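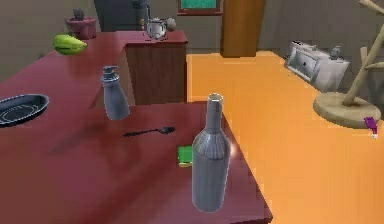

Kitchen end of the sim apartment. Gray bottle nearest, pump dispenser and spoon farther back.

Can any of this stuff do chores yet? Tirkitz household benchmark

orezada
Posted 18th May

I've been running the Tirkitz apartment task set on our stack and want to compare notes before I write up a recommendation. The question from my manager is simple: can a machine clear and wipe a table in a normal home yet, yes or no. My answer is "sometimes, in simulation, if you pick the table."

Current setup: mobile base, one arm, Prornesora planner on top of our own grasp network. The instruction is "clear the red table, then wipe it." Over 200 episodes with randomized start poses we complete the clear step in 50 percent and clear plus wipe in 6 percent. A human operator on the same controls gets nearly all of them, slowly.

The bottle is the worst item. Tall, long neck, standing close to where the red table ends. The planner likes the neck because it is narrow, and then the base swings during transport. Grasping low on the body works better but then the green block next to the base is in the way.

dbegay_t
Those numbers look low for the clear step. Are you counting a knocked-over object as a failure even if it gets picked up later?

orezada
Yes. In a kitchen a knocked-over bottle is a spill.

dbegay_t
Fair, but then you aren't comparing with the published Tirkitz baseline, where it counts as a recovery. State that in the writeup or people will quote the wrong figure.

alaric_b
I'd argue the manipulation numbers are the less interesting half. We ran the same apartment and lost most of our time before the arm moved at all. The base gets next to a large flat surface, the map has nothing to match on, and the localizer drifts until it replans. 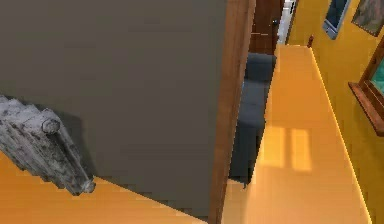 Render: A. Baptiste / Tirkitz apartment set, default lighting

alaric_b
Seed 2099 is a good test if anyone wants one. Gray panel takes up most of the left side, and the radiator is the one thing on it with any texture. On the other side there is open floor with two bright sun patches. Our free-space segmentation marked the patches as obstacles and routed around them. A vacuum from ten years ago would have driven straight over, because it had no camera to be fooled by.

haruna
That is a training data problem, though, and a cheap one. Add lighting variation and the sun patches go away. We did that in July and haven't seen a phantom obstacle from floor glare in the logs after that.

alaric_b
In sim, or on hardware?

haruna
Sim. Hardware is a mixed picture. We have one Cleletitz unit in a test flat and it still hesitates at a polished floor in the late afternoon.

alaric_b
So it didn't go away.

haruna
It got a lot better. "Hesitates for a few seconds" and "refuses to cross the room" are different products.

D. Rutherford
I come at this from the shop floor. We have had automated part transfer on the Nakamura line for years and it works, for dull reasons: fixtures, fixed lighting, and a fence. Parts arrive in the same pose every time. When people ask me why a robot can load a lathe but can't clear a table, I tell them to bolt the dishes down in a known location and it can.

I don't see home machines getting there by better grasping alone. Somebody has to decide how much the home gets changed to suit the machine.

orezada
I partly disagree. Dishwashers already changed kitchens. If a robot needs a tray with a fixed outline on the counter, people will put up with a tray.

D. Rutherford
They will put up with one. What about everything else in the place? Wipe the table, fine. Now dust, water the plants, move things to clean under them.
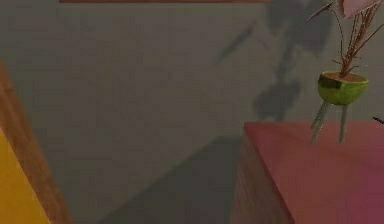 Potted plant on the cabinet, with its shadow on the wall

haruna
Plants are where I'd agree with Dougal. Thin branching stems come back from a depth sensor as noise or as nothing. The pot here is easy to segment, a big green bowl shape with soil showing at the rim. The stems are what a wiping arm would hit. And there is a large soft shadow on the wall right next to it, which our older model labeled as part of the plant.

We now inflate the collision volume around anything classed as a plant. It stops the arm from hitting stems. It also means the cabinet top near the pot never gets dusted.

dbegay_t
Which is how I dust around mine, so call it human parity.

More seriously, does the inflated volume apply during pouring? I'd expect a watering task to be infeasible by construction.

haruna
It is. We switch it off for watering and limit speed. Success rate is not something I want to post yet.

orezada
OK, I'll report the clear step both ways, strict and with recoveries, and list navigation time separately per Alaric's point. My recommendation will be "not yet" for unattended use. For a supervised pilot with a fixed tray I think the case can be made.

D. Rutherford
Put the supervision hours in the cost. They usually get left out.

14 replies | 6 shares

We use cookies to keep you signed in and remember your thread settings. Accept | Manage

Contact the moderators | Forum rules | Posts are copyright their authors | Back to top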